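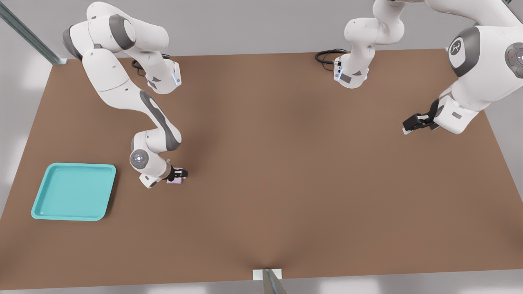
Damov open day – anyone else go?

benchrest_tim
Went to the Damov open day in Grerudbridge in April. Most of the morning was their simulation setup: two arms on one table, small blocks going into a tray. They ran 100 attempts on a big screen and 89 counted as good. The presenter showed some of the failures too, which I liked. Did anyone stay for the afternoon?

koala_feeder
I stayed. The afternoon was mostly Hájek talking about their grippers, and the Q&A ran long. My complaint is that it was simulation all day. I drove nearly 2 hours and would have liked to see a motor turn.

benchrest_tim
The invitation did say simulation.

koala_feeder
In the small print at the bottom, yes.

millwright2
I don't agree that it was a waste. We run Simow at work and I went to compare. The wrist camera view was the useful part for me. From overhead everything looks easy, and then you switch to the gripper's view and find out how little it has to go on. 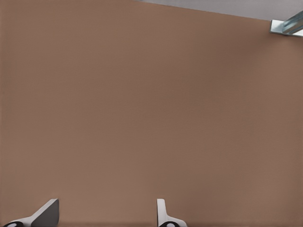 With only that view, I'd want to know how it tells where it is over the table. I asked, and they said it gets the joint positions as well. Fair enough, but our encoders drift and theirs don't.

koala_feeder
So you agree with me, then. 89 on a perfect table doesn't tell me what I'd get on mine.

millwright2
Partly. I wouldn't quote the 89 to my boss. I would still use a setup like that to throw out bad ideas before tying up a real cell.

oxbow
Did they say what counted as good? Block in the tray, or block in the tray and the arm back home?

benchrest_tim
In the tray and let go. Arm position didn't matter.

oxbow
Thanks. We count the return move – that's where most of our faults show up. I'll email them and ask for the run log.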